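Storage & Sorting > Bins, totes and containers
Thread: Sheet metal bins for mixed toys – floor wear and corner shape

Page 1 of 1

millrace_jo
Joined: January
I look after the sorting room at a toy library in Varnstead. We are moving from plastic totes to open-topped metal bins for the mixed small stuff: figures, play food, vehicles, anything without a box. I have two candidates, the Jindura with straight walls and the Reinholz with sloping walls. Both are bare metal with folded rims. Budget covers one type, so I can't split the order.

Questions:
1. Does a sloping wall cost too much floor area?
2. How fast does a bare floor wear, and does the wear matter for toys?
3. Is it worth paying for a liner?

Bench height is 70 cm if that changes anything.

gauge_and_fold
1. You lose some floor, yes. On a straight-walled bin the small pieces end up in the corner between wall and floor and you have to pinch them out with your fingertips. On a sloping wall they slide toward the middle. For play food and figures I would take the slope.
2. Fast at first, then it levels off. The floor gets a cloudy patch where most things land. Cosmetic on a decent sheet.
3. No.

Dillard
Disagree on 3. Bare metal leaves gray marks on light-colored soft plastic. We had a batch of pale play food that needed wiping after every sort. A thin felt or rubber mat fixes it. It also cuts the noise, which matters if anyone else works in the room.

gauge_and_fold
Felt holds hair, crumbs and glitter. You then have a second thing to clean. Gray marks come from residue on new sheet. Degrease the bin before first use, wipe it with a white cloth, repeat until the cloth stays clean.

Dillard
We degreased. The marks came back after a few weeks.

hfroehlich
Heike Fröhlich here, I do the intake at a secondhand warehouse. Both of you can be right, depending on the finish. Mill-finish aluminum rubs off more than galvanized or stainless. Ask the seller which one it is before arguing about mats.

On wall angle, my only measured data is from our own trial. We sorted 259 pieces out of a straight bin and the same 259 out of a sloped one. The straight bin took 59 seconds longer. Same person, same day, one run each, so treat it as an indication only.

tuck_end
One run each is not data. The second bin always goes faster, the person has already seen every piece.

hfroehlich
The sloped one went first.

tuck_end
Fair enough. Still one run.

millrace_jo
Useful, thanks. The Reinholz listing only says "metal". I have asked them. Does anyone have a picture of a sloped bin that has been in use for a while? The catalog ones are all new.

gauge_and_fold
Posted 14/08/2018
I have one of a sloping type with toys in it. Not a Reinholz as far as I know, but the form is close to what you describe.
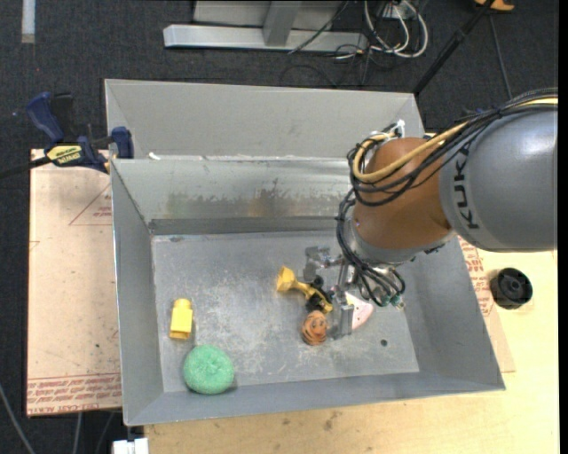
Gray metal bin, sloping walls, folded rims. Scuffed floor, with a second bin directly behind.

Points relevant to your list:
– Floor has pale scratches and cloudy patches, more of them toward the middle and front. I would call that normal.
– The back wall is shinier than the others and has a band of brownish and dark gray smudges. I would wipe those before putting anything pale in the bin.
– Rims are thin. Check yours for burrs with a cotton rag, and file if it snags.

Dillard
Smudges on the wall are my argument, thanks. There is a pale pink piece lying in that bin. Put a few hundred of those through and see what color they are.

gauge_and_fold
Smudges on the wall are an argument for a cloth. A floor mat does nothing for the wall.

tuck_end
What about the joint between the two bins? I can see a white scrap on the rim there, near the left end. If you stand bins close together, small stuff collects at the joint. We clip a strip of U-channel over both rims. Costs very little and you can wipe along it in one go.

millrace_jo
Hadn't thought of the joint. What width of channel?

tuck_end
Measure both rims together once the bins are in position, then add 2 mm. Too tight and it bows the rims apart. Plastic channel is fine, metal channel rattles.

hfroehlich
Agree on the channel. I would also keep the bins movable. We fixed ours to the bench and regretted it the first time somebody dropped a jar of beads behind them.

millrace_jo
Reinholz replied: galvanized steel, folded rims, no coating. Ordering the sloped ones, no liner to begin with, channel over the joints. Dillard, if the pale plastic comes out gray I will buy the mats and report back.

Dillard
Get rubber, then. He has a point about felt and glitter.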